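From: Charmaine Tshabalala
To: floor-automation list
Subject: Re: [floor-automation] What do the pickers do now?
Friday, 4:12 pm

On Friday morning Riku Kaneko wrote:

> We are putting arms on two of our returns benches at Dosness and the
> people on those benches would like to know what their day looks like
> afterward. So would I. The vendor's slides show a woman with a tablet,
> smiling at it. Can anyone who has lived through this say what she is
> smiling at? Also, did you lose people, and did you change the pay grade
> before or after they asked?
>
> Riku

Riku,

I have never met the woman with the tablet, but we got the same slides.

I run the mixed returns room at Dellar. Household and hardware, everything that comes back without its box. We had four sorters before the arm and we have four now, though one of them, Necati Baysal, spends most of his shift on something we had no name for and payroll coded as "other." He sets up bins, watches the arm, and writes down what it drops. He used to clear more items before first break than the arm managed in its whole first week, and he will bring this up if you stand near him long enough.

What changed, in the order we noticed it:

The lifting went down. The sorters like that and so do their backs.

The talking went down too, and they don't like that. Two people across a table of returns will talk all day. One person and an arm will not. Dulce Nava asked to have her bench turned to face the room and we did it the same afternoon. Cheapest thing on the whole project.

The blame moved. When a sorter put a thing in the wrong tote it was a mistake. When the arm does it, it's a "handling event," and somebody has to fill in a form with 2 pages. Jorkell, who did our install, wrote the form. I'd ask to see yours before you sign.

The pay grade we changed after they asked, and after they asked again. Do it before. Mechthild Imhof in our HR office argued that watching a machine was lighter work than sorting. Then she sat with Necati for a shift in January and withdrew the remark.

As for what the arm is good at, boxes, mostly. We don't get boxes. We get this sort of thing, and the list of what it can't pick up has become a skilled document that only the sorters can write.

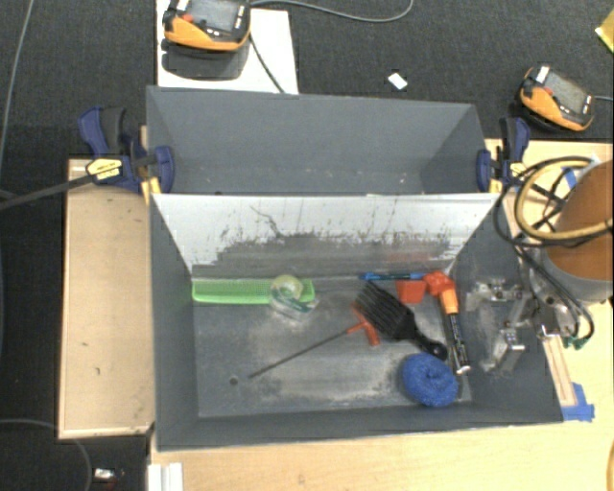

Reading time: 2 minutes

Brushes and hex keys are the ones to ask your vendor about. A long thin shaft lying flat on a bin floor, up against something bulky, is where our log gets its best writing. Necati's entry for one of them reads, in full, "No. Again no. Moved it myself." We have 2,939 lines in that log, and over 2,000 are in his handwriting, retyped by Dulce, who fixes the spelling and leaves the tone.

Did we lose people? One went to the Poojary warehouse, for the shorter drive, she said. I believe her on most days.

Two practical things. Get the sorters in the room when the bins are chosen - ours were picked from a catalog by people who don't reach into them. And put in writing who is allowed to stop the arm. Ours was "the supervisor" for the first month, meaning me, meaning I got a lot of phone calls in the parking lot.

Happy to send the log template to anyone who wants it. The form you'll have to get from Jorkell.

Charmaine
Returns, Dellar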